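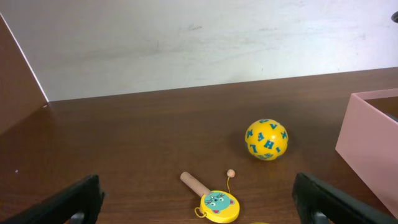 Setting up a first pick-and-place task with the Bradeo wrist kit

The Bradeo kit from Brarer is sold as a two-finger gripper, a wrist camera and a license for the Carum control software, all in one case. Once the gripper is bolted on and the software finds it, the next job is teaching it a task. Start with a handful of objects of different shapes on a table. A yellow ball with letters on it, a wooden cup-and-ball toy and an open pink box make a good first set: the ball can be gripped from any side, the toy has a handle that has to be lined up with the fingers, and the box gives you somewhere to put things down.

What you need

The Bradeo kit, mounted and powered
A computer with Carum installed
A table the arm can reach across without stretching
Two or three small objects and one open box

Step 1. Set the home pose

Open Carum and go to Poses. Move the arm by hand until the wrist camera looks down at the table at a slant and both fingertips show at the bottom of the preview. Press Save as Home. Every run starts and ends at this pose, so leave enough height to clear the tallest thing on the table.

Step 2. Set the fingers

In the Gripper tab, open the fingers all the way and press Zero. Then close them on nothing and press Zero again. The kit ships with the grip force at 6, and that setting crushed a paper cup when I tried it. I use 2 for light plastic and wood. The slider is hard to set exactly with a mouse, so type the number into the field next to it.

Step 3. Fix the exposure

Auto exposure is on by default. On a shiny table it hunts every time the wrist turns toward a light. Turn it off and type in a value. I started at 800, which was too bright, and ended up at 344. Yours will depend on the room.

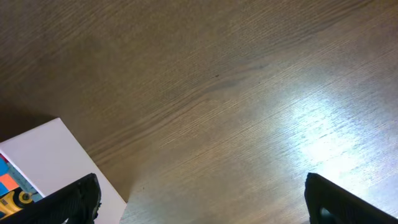

Check the setting from more than one place. Move the arm to each corner of the work area and look at the preview before you save. If part of the table goes white, lower the value a little or move the lamp. Carum keeps one exposure value per task – there is no way to change it partway through a run.

Step 4. Record the pick

Go to Tasks, then New, then Record. Guide the arm to the object with the handle on the wrist mount. Bring the fingers down on both sides of it, stop, and press the side button once to close. Lift straight up before you move sideways. If you drag the object even slightly, delete the take and do it over.

Step 5. Record the place

Carry on in the same recording. Move over the box, lower until the fingertips are just inside the rim, and press the side button again. Go back up and press Home. The recording stops by itself.

Step 6. Play it back

Put the object where it was and run the task at the slowest speed. Keep a hand near the stop button. If the fingers land to one side, redo the zero in Step 2 before you record anything new.

About the price

The kit costs more than the Heffernan gripper I used before it. The Heffernan has stronger fingers but no camera, and I had to wire one in myself. For a bench where you change tasks often, the Bradeo is less work. The manual is thin, and the pages on exposure are missing from the printed copy. Download the PDF from the Carum help menu.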